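Kitchen corner: frequently asked questions
Guest rooms at Medeo, last changed 20/02/2020

Where do I find the toaster oven?
Each flat has one, on the worktop. Please leave it on its own legs and do not put a cloth or a tray under it, the air must pass there.

Is it the same model in all flats?
No. We bought them in different years. The one in flat 2 is cream-white and has TOSHIBA written in the lower left corner of the door. The two knobs are on the right side, one over the other, and the handle goes across the top of the door.
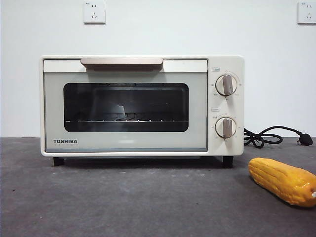 Can I heat a frozen pizza?
Yes, if it is a small one. A big pizza you must cut before. If the cheese touches the glass it is very difficult to clean after.

Do I have to use the rack?
For bread and pizza, yes. For things with sauce or fat, put a small tray on the rack. The trays are in the drawer under the kettle.

How do I clean it?
Take out the plug and wait until the oven is cold. Wipe the glass with a soft wet cloth and a little washing-up liquid. Please no metal sponge and no spray inside. The crumbs you can brush out with the small brush that hangs beside the sink.

May I use it together with the kettle?
Better one after the other. In flat 3 the fuse is weak and the light will go off also in the bathroom. The electrician comes in March.

The glass is dark and I do not see my food well. Is it broken?
No, some of the ovens have tinted glass. Open the door for a moment and look, but keep your face a little away.

Can I keep things on top of it?
Please not. We had a melted bread bag last winter.

Whom do I call if it does not work?
Harriet Holloway in the mornings, Baptiste Riviere after lunch. Both numbers are on the inside of the entrance door. Please do not open the oven with a screwdriver.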